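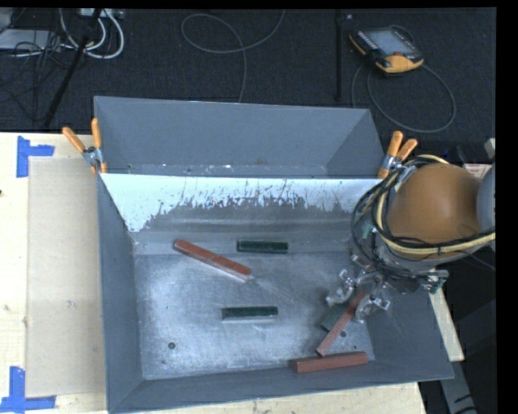

Week 8: Sorting and the price of tidiness

A category is a promise that the differences you are ignoring don't matter. Shops make this promise all day long. Take the red and dark green blocks in the metal bin: sort by colour and you have two groups, sort by how they lie and you have an argument. Most of the filing systems we meet this term began with the first sort and ended in the argument.

Our main case is the Otmont parish archive, which held 600 bundles of letters and two rival ways of shelving them. The Linari scheme went by sender. The Brestemach scheme went by subject, and so acquired a very large box marked General. Both were in use at once for a generation, sometimes on the same shelf.

Before the seminar, read the Szewczyk handout, pages 2 to 8. Skip the diagram, as it was drawn for a different archive. Bring a one-page scheme for sorting your own kitchen drawer. "Miscellaneous" may be used once.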